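Subject: Re: [trail-list] Skellthorpe stage race - night section and drop bags

Hello all,

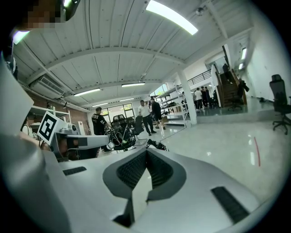 Asadi wrote at 23:40:

> I have read the new rules for Skellthorpe two times and I still don't
> understand the drop bags. Last year we could leave one at Villent and
> one at the dam. Now it says only "one bag per runner, 20 litres". Is
> this for every stage or for the full race? Also the night section
> is longer, I think. My watch gave 1,761 metres of climbing for the
> old route, and I would like to know what to expect now.

I had the same question, so I wrote to the organisers in May and they replied to me quite quickly. The bag is for the full race. They carry it from camp to camp, and you get it back every evening when you finish the stage. There is no bag at the dam any more. If you want dry socks for the night, you must carry them from Villent.

About the climbing I can't give you a sure number. The new route leaves the old one after the second checkpoint and goes over the ridge, then it comes down on the forest road. When I draw it on the map I get roughly 200 metres more than before, but my map program is not very exact on steep ground. The descent worries me more than the climb. I ran this road two years ago in the rain and it was full of stones, and at three in the morning the legs are not so clever.

Some other things from their answer:

The start list is closed at 368 runners. The waiting list is still open until the end of June, but they don't expect many places.

Poles are allowed on all stages except the first one.

The tracker this year is from Folteteck. It must be on the shoulder strap, not inside the bag. They will check this at the start.

The cut-off at Villent is one hour earlier than last year. For me this is the hardest change - I arrived there with 25 minutes to spare, so now I would be out. I have started to do my long runs in the evening after work, and it helps a little.

Does anybody know if the water point at the old quarry is still there? It is not in the rules and I forgot to ask. Without it I would need a third bottle.

Best regards from a tired runner,
M.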